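Mending things badly: notes for the evening talk at Renduvton

Running time is 55 minutes if I behave. Water on the left, notes on the right, don't swap them again.

Opening. Wait for the chairs to stop. Say good evening. Thank Ghislain Doucette for the introduction, whatever he has said in it. Last time it was mostly about parking.

Start with the question straight away: who in the room has tape on something at home that was only meant to be there for the weekend? Hands up. Keep mine up too. Then ask who has had it there longer than a year. Keep hand up. Longer than the car? Hand still up. Pause here and look tired.

The talk is about temporary repairs and how they become part of the house. I am not a craftsman. I spent eleven years running the repair bench at Arnora, where people brought in toasters and left with opinions, and most of what I know I learned from what other people had already done to the toaster before I saw it.

Part one, the tape

Every household has a roll. Every household believes it has two. The second is in the drawer with the takeaway menus and has the end stuck down so well that you will need a knife, and the knife is what you were going to mend.

Go through the three places people use tape when they shouldn't: hoses, shoes, anything that gets hot. Don't linger on shoes, the Lemieux crowd took it personally.

Then the place I will defend it, and that's flat surfaces. A table top with a patch on it is still a table top. You can put a cup on it. You overlap the strips, as you would with roof tiles, and you press from the middle out. Cut the ends with scissors if you are the sort of person who irons tea towels. The rest of us tear, and the edges come out ragged, and we say we will tidy them up later. (Leave a gap for the laugh. If there isn't one, carry on as if there was never meant to be.)

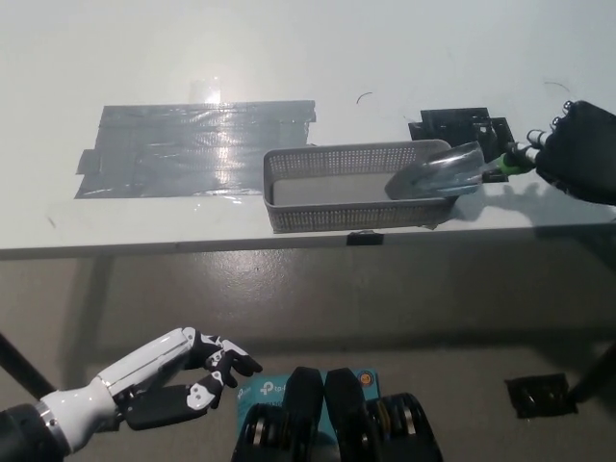

Silver on white is a brave choice, mind you. People ask me whether they should match the colour and I say it depends who visits. A white patch on a white table looks like a mistake for ever. A silver patch looks like a decision. It will also catch every lamp in the room and shine it into your eyes over breakfast, and you will learn to sit on the other side.

Tell the Gasville story here. Village hall, long trestle table, one corner gone soft. Somebody taped it before a wedding. I saw it years afterwards and they had bought a tablecloth with a border in the same grey so it would blend in. The cloth cost more than the table. Do the voice of the woman who showed me, but not for long.

Part two, baskets and what goes in them

Link: when the mending is done you have to put the kit away, and that's where plastic baskets come into our lives.

The grey basket with the little square holes. Everyone knows it. Cheap, light, and the holes let small screws out into the world. If you keep screws in one you are feeding the carpet. Good for anything bigger than the hole: rolls of tape, clips, a scoop, gloves. Shallow ones are better than deep ones. A deep basket is just a well with batteries at the bottom.

Scoops. Say a kind word for the clear plastic scoop. I own one with a bit of green round the handle and have used it for birdseed, plaster, rice (not in that order, Wilson) and once for getting a wasp off a lampshade. If you can see through the thing you can see what was in it before. Wash it anyway.

If Wilson Alvarado is in the front row he will want to tell the plaster story. Let him have one minute. He will take four. The slack is built in after the interval.

Empty baskets. A basket with one scoop in it will be full by Thursday fortnight, or whenever you next have people round and sweep the worktop into it. I counted the contents of mine once for a talk like this and got 68 objects, of which I could name perhaps half. One was a key. It opened nothing. It is still in there, because the day I throw it away I'll find the lock.

Part three, the floor

Short section. Drop it if the tea urn has started making its noise.

Concrete floors hide everything that falls on them. Mottled grey might have been designed by someone who disliked washers. My advice is to sweep before you start, so that whatever you find afterwards is yours. Stray hairs and bits of thin wire look identical from standing height, and you only pick up the wrong one with bare fingers once.

Legs. Check the table legs before you do anything to the top. I spent an entire April afternoon levelling a surface with folded card when one foot was standing on a pencil.

The costing slide

Read it out slowly, it gets them every time. Over the life of the Arnora bench we logged 2313 repairs. The commonest material used was tape. The second commonest was more tape, applied by the owner before they came. We charged nothing for taking it off, and that was a business error on a grand scale.

Someone will ask about residue. White spirit on a rag, try it on a hidden bit first, open a window. Someone else will say cooking oil. They are also right and they will be very pleased, so let them be.

Close

Go back to the hands-up question. Ask what they would fix properly if they had a free day and nobody watching. Take three or four answers. Somebody always says the gate.

Then admit that my own kitchen table has been patched for six years and that the new one is still in its box in the hall, where I have put a lamp on it. The box is holding up well. One corner has gone a bit and I have taped it.

Thank them, point at the biscuits, sit down before Ghislain gets to the microphone.

To bring: spare roll, scissors, the bad toaster, rag, reading glasses. Ask at the hall whether the side door sticks. If it does, say nothing, they will expect me to mend it.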